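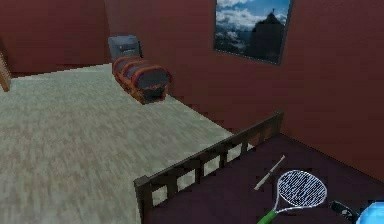
Convocatoria de participantes para un estudio sobre instrucciones en lenguaje natural y búsqueda de objetos en entornos domésticos simulados

El Laboratorio de Interacción y Autonomía del Instituto Rerkley abre el plazo de inscripción para la segunda fase del proyecto Grekness, dedicado a evaluar cómo un agente robótico interpreta órdenes formuladas por personas sin formación técnica. La investigadora responsable es la Dra. Tatiana Štěpánek.

Objeto del estudio

En la primera fase se recogieron 699 instrucciones escritas, referidas a dormitorios, cocinas y salas de estar generados por ordenador. El análisis mostró que el agente localizaba con mayor fiabilidad los objetos descritos por su relación con un mueble («el cofre que está sobre la cama») que los descritos solo por su nombre. Los errores se concentraron en los objetos pequeños situados en el suelo y próximos entre sí, como una raqueta de tenis junto a un dispositivo oscuro de tamaño reducido, casos en los que las propias personas participantes discrepaban sobre la denominación adecuada.

La segunda fase pretende determinar si ese resultado se mantiene cuando la instrucción puede corregirse durante la ejecución de la tarea. Se compararán dos modalidades: instrucción única e instrucción con aclaraciones sucesivas.

Perfil de las personas participantes

Podrán inscribirse personas mayores de edad con dominio del español equivalente a lengua materna y visión normal o corregida. No se requieren conocimientos de robótica ni de programación. Quedan excluidas las personas que hayan intervenido en la primera fase y el personal vinculado contractualmente al proyecto.

Descripción de las tareas

Cada participante asistirá a 2 sesiones presenciales en el edificio Penner. En la primera se le mostrarán habitaciones simuladas y deberá redactar, para cada una, la orden que daría a un robot con el fin de que encontrara o trasladara un objeto determinado. En la segunda observará en pantalla la respuesta del agente y podrá reformular la orden hasta que considere cumplida la tarea o decida abandonarla. Al término de cada sesión se cumplimentará un cuestionario breve.

Todo el trabajo se realiza ante un ordenador. No habrá contacto físico con ningún equipo robótico.

Compensación

La participación se compensará mediante un vale de la librería Gridwood, que se entregará al finalizar la segunda sesión. Quienes completen únicamente la primera recibirán la mitad de su importe.

Tratamiento de los datos

Las instrucciones se almacenarán con un código y separadas de los datos de contacto. El estudio no contempla la grabación de voz ni de imagen. La participación es voluntaria y podrá interrumpirse en cualquier momento sin necesidad de justificación. El consentimiento informado se firmará antes de la primera sesión.

Inscripción

Las solicitudes se presentarán en la secretaría del laboratorio, edificio Penner, segunda planta, o a través del formulario disponible en la página del proyecto. El plazo permanecerá abierto durante el mes de mayo. Deberá indicarse la disponibilidad horaria, de mañana o de tarde, y cualquier necesidad de accesibilidad. La asignación a una u otra modalidad se efectuará por sorteo y se comunicará al inicio de la segunda sesión.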